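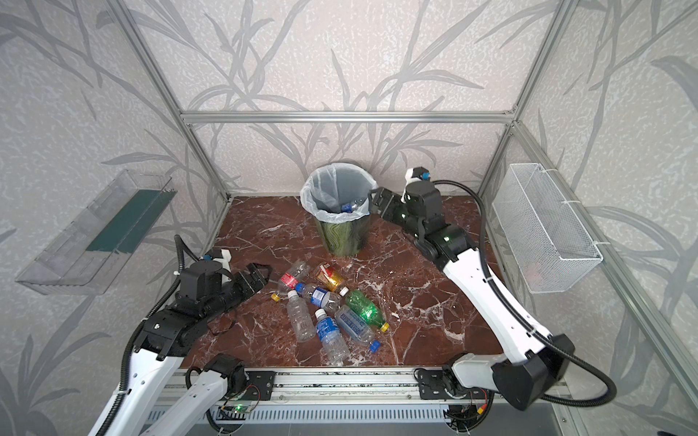
4. Setting up population groups

Do this after you've made a place (section 3) and before you import anything. If you import first, every person lands in "Unsorted" and you'll be moving them by hand.

4.1 Make the groups

1. Open your place. We use Garnville all through this guide, it's the sample file that comes with Dimavix.
2. Click People, then Groups, then New.
3. Type the name the group uses for itself. Other names go in the Also Known As box, one per line.
4. Pick an arrival type: First Settlers, Later Wave, Seasonal, Unknown.
5. Put in the earliest year you have a source for. No source, leave it blank. Don't guess a year, the timeline will draw it like a fact.
6. Save. Repeat for each group.

Note: Garnville has two groups already, River Families and Hartley Road. Leave them alone for now, you need both in 4.3.

Note: Group names can be changed later. Arrival type can't, once people are attached. You'd have to delete the group and start over.

4.2 Add languages and religion

Seperate tabs, same steps.

1. Select the group.
2. Open Languages. Add home language first, then any others. Order matters — the first one shows up on the printed summary.
3. Open Religion. Add each faith with its share if you know it. Shares don't have to add up to 100, the rest goes in as "not recorded."
4. Customs tab is optional. Free text. Festivals, building styles, food, burial practice, whatever your sources cover.

CAUTION: Shares are saved per census year. Check the year in the top right corner before you type. Typing over an old year replaces it and there is no undo. 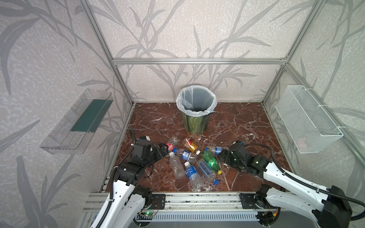 Dimavix Set-Up Guide — Page 102

4.3 Link households

1. Go to People, then Households.
2. Click Load Sample. The Garnville file brings in 676 households.
3. Sort by Surname or by Street. Street is faster for Garnville, most of Hartley Road is one group.
4. Check the boxes for the ones you want. Up to 500 at a time, past that the Link button goes gray.
5. Click Link, choose the group, OK.
6. Do the rest in a second batch.

Mixed households: link to both groups. Counted once in the total, once under each group. So the group figures can add up to more than the place total. Not an error.

Families who moved to Kelton and came back: keep one household, add two residence lines. Don't make a second household or the move map will show them as new arrivals.

4.4 Check your work

1. Reports, then Group Summary.
2. Set the year, click Run.
3. Look at Unsorted first. Should be zero. If it isnt, click the number for a list.
4. Look at the timeline. A group with no start year sits on the far left in gray.

If the report comes up blank, the year has no census attached. Go back to 3.5.

CAUTION: Save a copy before moving on. Section 5 (migration waves) rewrites the group table. Files over 700 households take a while to save — wait for the green bar, don't close the window.

Screens match the 9/11/24 release. Older versions have Groups under the Place menu, same steps otherwise.

Next: 5. Migration waves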